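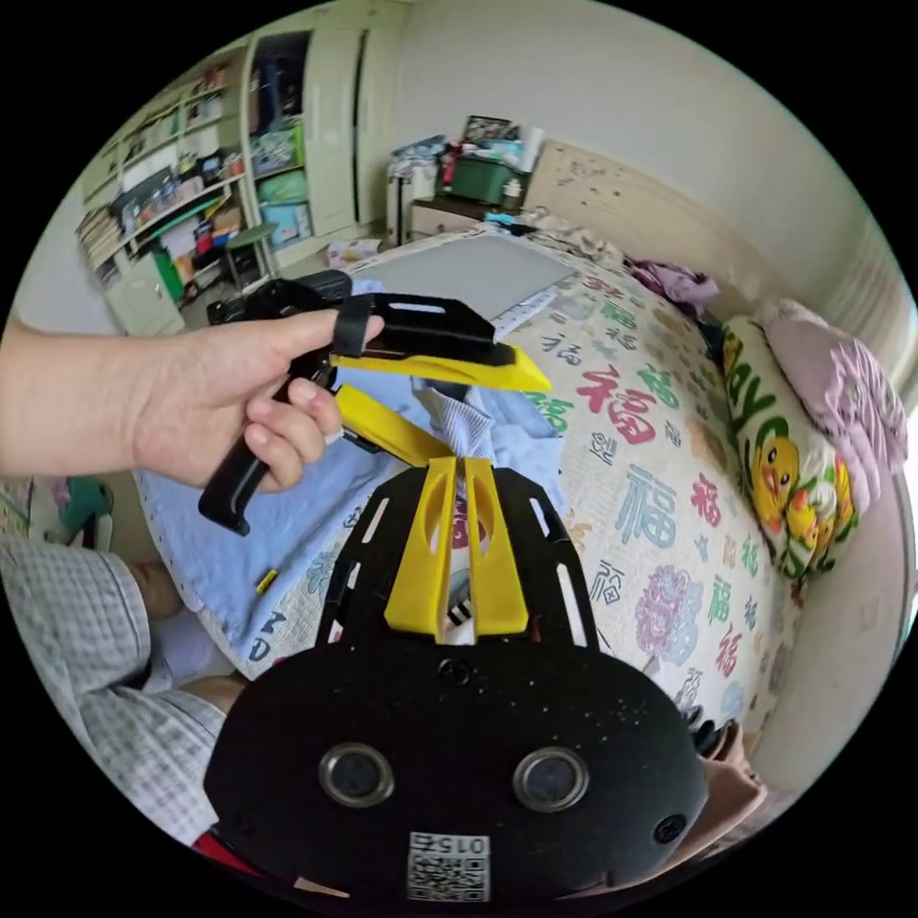 Section 4: Fitting the Tsikata roof rack to vans and people movers

4.1 Before you start

The Grotport brochure says this is a ten-minute job for one person. Allow an hour and get someone to help lift the crossbars. The brochure also says the rack is universal, a word we would treat with some doubt. Check the door-jamb plate for your build year, then look at the roof gutters. If they have been resprayed, measure them.

You will need the supplied hex key, a tape measure and a torque wrench. The hex key is soft. Use your own if you have one.

4.2 Fitting the feet

1. Open both front doors and wipe the gutters clean.
2. Set the front feet 100 mm back from the top corner of the windscreen.
3. Set the rear feet 76 cm behind the front pair. The sticker on the carton gives a different figure, which suits the short-roof model only.
4. Tighten each foot by hand until the rubber just bites.

Note: The click you hear at this point is supposed to mean the foot is locked. We have heard it from feet that came straight off again. Pull on each one.

4.3 Fitting the crossbars

1. Slide the bars in from the kerb side, slotted face up.
2. Centre them by measuring the overhang at each end. Ignore the printed centre mark.
3. Torque the clamp bolts to the setting stamped on the foot, working corner to corner.
4. Press in the end caps.

Caution: Your vehicle's own roof load limit applies, whatever the rack is rated to. The weight of the rack counts towards it.

Caution: Sliding doors must clear the rear feet. Open each one slowly the first time.

4.4 After fitting

Retighten all bolts after the first 2 trips. Wind noise is said to disappear with the Fluvard fairing (part 407). Drive without it for a week before you spend the money. Remove the rack before using an automatic car wash.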